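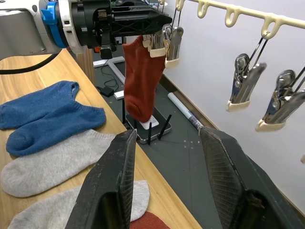
Lohnt sich ein Selbstbau-Roboter für die Wäsche? Bisher vor allem für Leute, die lieber schrauben als Wäsche aufhängen.

Mit dieser Meinung bin ich im März zur offenen Werkstatt Urngate gefahren, und ganz losgeworden bin ich sie dort nicht. Das Projekt heißt Vunari: zwei Arme, ein Holztisch, Socken in Blau, Grau und Rot. Die Socken sollen an Klammern gehängt werden, mehr verspricht die Gruppe nicht. Bis hierher stecken 2.000 Euro und 16 Monate Feierabende darin, den Tisch nicht mitgerechnet.

Dass die Socken vorher glatt nebeneinander ausliegen, hat ein Mensch erledigt. Auf meine Frage nach einem Wäschekorb hieß es, das komme später — ein Satz, den ich von der Ehlers-Vorführung noch gut im Ohr habe.
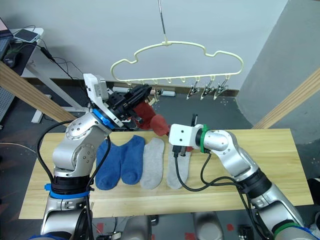 Werkstattblatt Urngate, Ausgabe 5, Seite 3

Schwierig ist offenbar die Klammer. Ein Bund gibt nach, der Bügel hängt frei an einer dünnen Stange, und die Metallclips muss man erst einmal treffen. Das sehe ich ein. Trotzdem hätte ich gern eine Liste der Fehlversuche gesehen, und die gab es nicht. Die Steuerung läuft unter dem Namen Prireo, dokumentiert ist sie dünn. Wer nachbauen will, muss wohl vorbeikommen und fragen. Der Kaffee kostet extra.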